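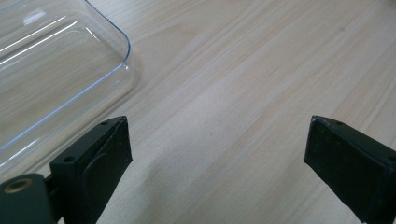 Ticket 2433 - Tveit garden heater keeps cutting out

Status: closed by customer
Product: Tveit freestanding gas heater, bought through Storkodance
Opened: Aug 18, 2022

What's going wrong

Hello, me again (I rang earlier and was told to put it in writing, so here goes). I bought the Tveit in June for our back patio in Jadthorpe and it was lovely for the first few weeks. Now it lights fine, the pilot stays on as long as I hold the knob in, and then the second I let go it either dies straight away or runs for a few minutes and dies then. It's driving me up the wall, we had people round and everybody ended up in the kitchen with their coats on!

The gas bottle is new. I've tried the old one too, which still had a fair bit in it, and got the same thing. No smell of gas anywhere, and I did the soapy water test on the hose and both ends with no bubbles.

Update 1

Thanks for the quick reply. You asked me to hold the knob in for longer before letting go, so I've done that, a good long count each time. It makes a small difference - it'll stay lit a bit more often - but it still goes out. I also turned it so the open side of the burner faces the fence, in case it was the wind. Same again.

You wanted the number off the plate on the base. The end of it has rubbed away but the part I can read is 705, then what might be a letter. The regulator is the one that came in the box and has Akadik on it.

Update 2

Right, I've had the top off. Gas off at the bottle first and the whole thing left to go stone cold, before you tell me off. The reflector comes away with 3 wing nuts and one of those was so tight I had to go and find the pliers.
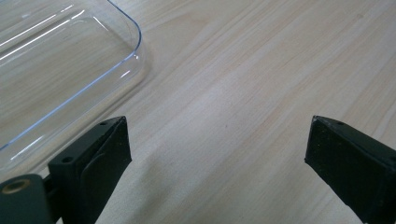 The tip of the thermocouple was black with soot, and it was also sitting well away from the pilot flame, more off to one side than in it. I wiped it down with a bit of fine wire wool as your instructions said and nudged the bracket back until it lined up. There was a spider's web in the pilot tube as well, a proper thick one, so I cleared that with the soft brush.

Put it back together, did the soapy water again, lit it. It ran for 91 minutes before I got bored and turned it off myself.

Update 3

Still going! I've had it on for four evenings now and it hasn't dropped out once. The flame is a better colour too, it used to have a lot of yellow in it and now it's mostly blue.

Two things I'd still like an answer to. Does the cover you sell fit this one, or is it only for the taller model? The Storkodance page says one thing and the leaflet says another. And can I order a spare thermocouple now, so I've got it in the shed for next year? I couldn't find the part on the site at all.

Update 4

Cover is the right one, thank you, and the spare part is ordered. Happy for you to close this.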